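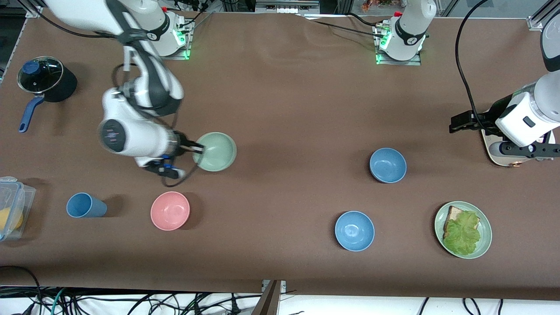 Ticket 1484: Focuser motor stalls near end of travel
Status: Resolved
Site: Drunendale, roll-off roof, Newtonian on the Skuven mount
Opened: December 11, 2019

Problem
The Robles focuser stops at step 3000 on the way out and the software reports a timeout. Inward moves are fine. No fault light on the controller.

Log
1. Power cycled the controller and re-homed. Same stall at 3000.
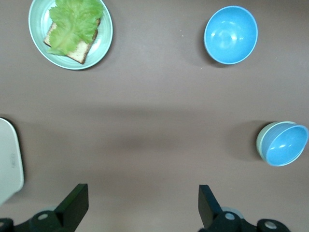
2. Took the camera and filter wheel off and ran the drawtube bare. It went past 3000 without trouble, so load matters. Put everything back on and the stall returned.

3. Checked the settings against the Zitthorpe unit, same model. Motor current there is 274, ours was 262. Changed ours to match. It got further out but still stalled with the scope pointed near zenith.
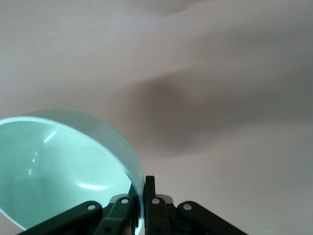 4. Found the tension screw under the drawtube over-tightened – probably from July, when we were chasing image shift. Backed it off a quarter turn. Full travel now, both directions, at zenith and at the park position.

5. Re-ran autofocus on three filters. Curves look normal. Old filter offsets deleted and need to be measured again on the next clear night.

Leave the current at 274. Reopen this ticket if the timeout comes back in colder weather.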